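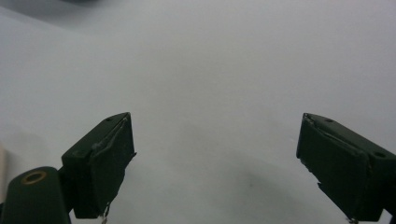
Open gripper fingers above a pale grey surface.

Item-level marks should belong to the school

Seron, the maths assessment package used by most secondary schools in the Sutness area, reports a pupil's result as a scaled score, a band from A to E and a predicted grade. It does not report which questions the pupil got wrong. The marks for each question exist, as the scaled score is calculated from them, but they stay on the supplier's server. I think schools should refuse to renew on those terms.

The case for withholding the marks is a serious one. Öberg, which publishes the package, draws its tests from a bank of 3,000 questions. Each question has to be trialled before its difficulty can be estimated, and a question that leaks into revision lessons is no longer worth much. If teachers can see that a pupil failed question 14, some will teach question 14. The difficulty estimate then drifts and the scaled score drifts with it.

That argument protects the wording of the question. It does not extend to the mark. A school could be given a table with one row per pupil and one column per question, where each column carries a topic code and a difficulty value and the wording is left out. A department could work from such a table for years without compromising the bank.

At Stastside, where I taught until last summer, the September test put 22 pupils from one year group in band D. They were placed in a single support group and followed the same course for a term. When we set our own paper on fractions, ratio and negative numbers, the group split. Some could handle fractions and had no grasp of negative numbers. Others were the reverse, and a few had little trouble with either but read the longer questions badly. The band had told us that they were all below where they should be. Their teachers knew that in July.

We then spent 3 weeks of lessons finding out what the September test had already measured. This is the cost I object to, and it does not appear on any invoice.

A second difficulty concerns checking. A scaled score is the output of a model, and models can be wrong for a particular group. Pupils who are new to English may lose marks on wordy questions in every topic. With the table, a head of department can compare wordy and plain questions in a few minutes on a spreadsheet. With only the scaled score, the school must accept the supplier's view that the test is fair, and has no means of testing that view against its own pupils.

Some colleagues argue that most teachers would never open the file. I expect they are right. In a department of eight, one person might use it. That person can pass a single page of findings to the other seven, and a course can be planned from it.

Small groups need care. A published table for fewer than 100 pupils could allow individuals to be identified, so publication should be ruled out below that size. Inside the school the point does not arise. The teachers already know who sat the test.

The change needed in the contract is one clause: marks by question, with topic code and difficulty, in a plain file, within ten working days of the test closing. Schools in Sutness renew separately and at different times of year, which weakens their position. They could still adopt the same wording, and each could put it to the supplier when its own renewal falls due.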